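3.2 Telling shadow from surface

Early on we had hoped that the wrist camera would give the planner everything it needed once the arm was low over the table, and for most of our objects it does. Shadows were the part that kept us busy. The Kedetti planner builds its free-space map from brightness edges and a learned depth estimate, and when the two disagree it has to pick one. Our first version trusted the edges, and so it would happily plan a detour around a patch of shade as though it were a box — a habit that Veronica Toma spotted while reading through the logs one long afternoon in March.

The version described in this paper asks for agreement between the two before a cell is marked as blocked. We tuned the rule on 236 frames, all labeled by hand by Qistina Saragih and Heino Eglītis, and then left it alone for the rest of the study.

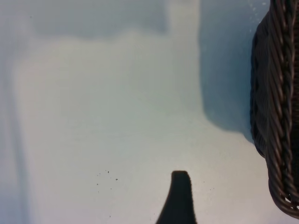
Figure 2. Wrist view with a dark wicker basket at right and its shadow on the pale tabletop.

3.3 Small marks on the table

The shadow beside the basket has a fairly straight left side, and an edge like that is just the kind our first version took for a wall. The tiny dark specks near the finger are a gentler problem. We drop any blob below a fixed size before planning, and we would encourage readers with smaller objects than ours to set that limit with some care.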